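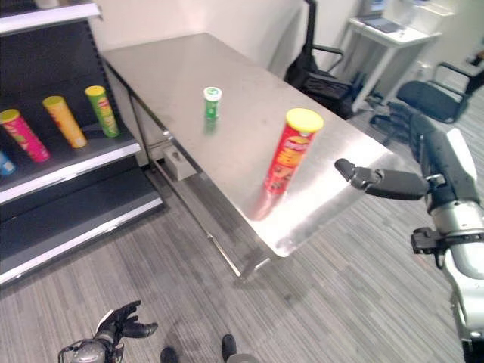 Figure 4. Transfer table and display shelf, Trirnthorpe practice bay.

Section 6. Shared Shelf Restocking

6.1 Purpose
This section applies to stores where the Wemasero restocking unit works alongside floor staff. It covers the handover of canned snacks between the transfer table and the display shelf. Stock ordering, pricing and returns remain staff duties.

6.2 Before the shift
1. Sign in at the shift terminal. Confirm that the unit is set to Paused.
2. Clear personal items from the transfer table.
3. Check that each shelf position has a product assigned in the bay plan. A standard bay plan holds up to 14 positions.
4. Enter the name of the shelf lead. Only the shelf lead may release the unit.

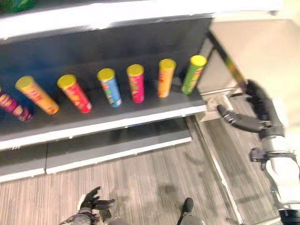
Facing standards have not changed with the arrival of the unit, and the shelf lead remains responsible for them. Walk the bay before release and compare it with the plan. In a row of mixed flavors, such as the one running from magenta to lime green, the color of each canister is the quickest check on order. Correct misplaced items by hand while the unit is paused. Do not reach past the arm to straighten an item at the end of a shelf.

6.3 Releasing the unit
1. Announce "releasing" to anyone in the aisle.
2. Stand at least 2 meters from the table and shelf.
3. Select Release on the terminal.
4. Remain in view of the bay until the first item has been placed.

CAUTION: Never take an item out of the hand. Select Pause, wait for the tone, then select Open Hand.

6.4 Changes to staff duties
Employees formerly scheduled for evening restocking are reassigned to customer assistance and bay checks.

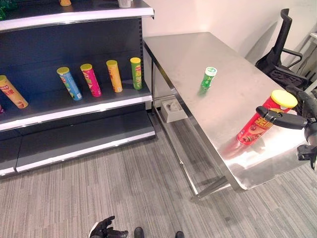 Scheduled hours are not reduced as a result of this reassignment. Employees who prefer to remain on manual restocking may apply to Lorena Henríquez, Store Operations, before the November schedule is posted.

NOTE: Pause records are used for maintenance only. They are not used in performance reviews. Report faults under code 187 and attach the bay number.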